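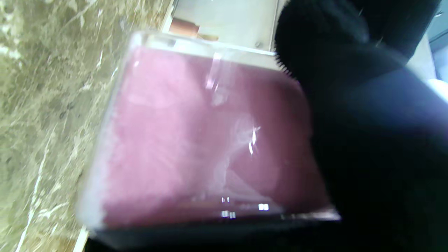
4. Recording kitchen examples by hand control

Read this section before you record anything you intend to keep. Section 3 got the hand moving and the wrist cameras streaming. Neither of those means you are ready to collect. Most of the bad sets sent to us for review came from people who had a working hand and started recording the same afternoon.

The Kirnska sales page says the learner "picks up a new task from a handful of tries." We have not seen that. In our own kitchen work, Naveen Pandey recorded 1,334 episodes of simple pick, hold and place with household items, and threw out 600 of them on review. The policy trained on the rest was usable on that counter. It was poor on a different counter. Plan your hours accordingly.

4.1 Before you start

1. Finish the glove fit check in Section 2.6. A glove that has crept down at the fingertips changes the grip, and the learner will treat the change as part of the task.

2. Wipe the wrist camera windows with a dry cloth. Check for glove fibers on the glass.

3. Open the live view for the wrist camera and close the fingers on a test item. You should be able to see some part of the item for the whole of the grip. A finger will always block some of it.

4. Set exposure to fixed. Auto exposure hunts when a black finger fills a third of the view, and the background brightness jumps from one frame to the next.

5. Write down the room lights that are on. If there is a window in view, write down the time as well.

Note: The setup screen shows a green "Ready" badge when all cameras report a signal. It checks for a signal and nothing else. It will go green with the lens cap on.

4.2 Choosing objects

6. Pick items in three groups: rigid and opaque, rigid and clear, and thin or open shapes such as scoops. Do not record one group only, however well it goes.

7. Give clear plastic more time than you think it deserves. Highlights slide across the walls as the box turns, and what the camera sees is partly the contents and partly the ceiling lights. Record the same box at several angles, including tilted.

8. Keep the contents of a clear box the same for one batch, then change them for the next. Otherwise the learner may tie the grip to the color of what is inside. We have caught it doing so.

9. Leave ordinary clutter where it is. A cleared counter gives prettier footage and a weaker policy.

CAUTION: Do not use glass, knives, or anything hot as a target item. Move breakable things out of reach of the arm before you enable it. The force limit described in Section 2 slows the fingers. It does not make them gentle.

4.3 Recording an episode

10. Press Arm, wait for the tone, then press Record. If you press them in the other order the first second of joint data is missing and the software does not warn you.

11. Approach the item at the speed you want the robot to use later. Operators slow down when they know they are being recorded, and the learner copies the hesitation.

12. Close the thumb last. Hold for two full seconds. 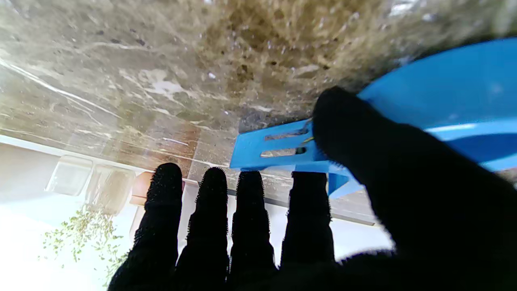

Figure 4-2. Thumb contact on a blue plastic scoop-type tool, wrist camera view.

13. Look at where the thumb lands. On a slotted part, try for solid plastic in some episodes and near a slot in others, and tag each one. Both are useful if they are tagged. Mixed and untagged, they are close to useless.

14. Carry out the rest of the task, open the hand fully, and press Stop. Do not press Stop while the hand is still closed.

15. Mark the episode Keep, Fail or Junk before you start the next. "Fail" means the attempt was fair and the grip was lost. "Junk" means the recording itself is no good. Keep your fails. A set with no failures in it has been tidied by somebody, and we would want to know who.

Note: The Auto-Grade option (Settings > Labels) marks episodes for you. Leave it off. Babita Maurya graded 750 episodes by eye and compared them with what Auto-Grade gave. It passed grips where the item was slipping, and it failed good ones whenever a finger hid the item from the camera. A later update is said to fix the second problem. We will change this note when we have tested it.

4.4 How many episodes

There is no honest single number. The Kullivel starter set that ships with the software holds 3,653 episodes, and the box makes much of this. Go through them before you let the figure impress you. A large share are near copies: same item, same spot, same approach from the right. Count different situations first and episodes second.

As a working rule:

16. Stop a batch when three episodes in a row look the same to you. Move the item, turn it, or swap it.

17. Train a test policy early, on a small set, and watch it fail. Where it fails tells you what to record next.

18. Hold back one item and one area of counter completely. Test on those. A score measured on the items you trained with says very little, including when the score is ours.

4.5 Checking what you have

19. Play back every tenth episode at full speed, all camera views side by side.

20. Check that finger motion in the video lines up with the joint trace. A lag you can see is too long. Re-run the clock sync in Section 3.4 and discard the batch.

21. Look for blur during the approach. A little blur is normal and the robot will meet it in real use. If you can't make out the item at any point before contact, mark the episode Junk.

22. Copy the batch to a second drive before you clear the recorder. The "Backed up" icon refers to the upload queue, and the queue can be full of files that never left.

CAUTION: Disarm the hand before you reach onto the counter to reset an item. Pause is not the same as Disarm. In Pause the fingers hold their last command and will resume it.

4.6 If the learner seems to work right away

Be suspicious. Move the item a hand's width to the left and run it again, then turn off one of the room lights and repeat. If it still works, go on to Section 5. If it doesn't, go back to step 16 and record the cases it missed.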